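Home > News > Press Releases

Stisby Opens Sorting Room for Donated Household Goods

12 Jan 2022
By the Stisby Press Office

Stisby today announced the opening of a sorting room for donated household goods at its Vinar site. The room will handle small items from homes in the Vinar area, including containers, toys and kitchen supplies, and prepare them for reuse.

The project was carried out with Pitent, which planned the layout of the room and supplied the shelving. It covers 840 square feet and has 2 sorting tables. Stisby expects to receive up to 725 boxes of goods in the first year of operation.

Donated items are emptied into open bins and sorted by type. Goods fit for reuse are cleaned, labeled and sent to the Zoëga store, where they will be offered to the public at low prices. Items that cannot be reused are set aside for recycling.

"Small household goods are often thrown away while they still have years of use left in them," Stisby said in a statement. "The new room gives residents a simple way to pass them on."

Residents may bring up to 2 boxes per visit. Glass, batteries and medicines are not accepted. The first 100 households to register will receive a printed sorting guide. A review of the program is planned for July.

A gray bin at the sorting stage, with a white container, a small blue toy-like figure and other mixed items: 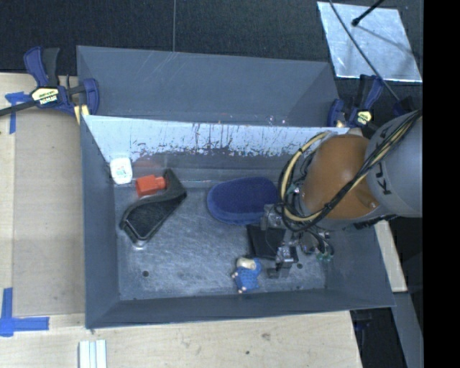 Related Releases

Stisby and Pitent Sign Layout Agreement
Zoëga Store Extends Opening Hours
Vinar Site: Information for Donors

Contact: Stisby Press Office, Vinar | © Stisby. All rights reserved. | Back to top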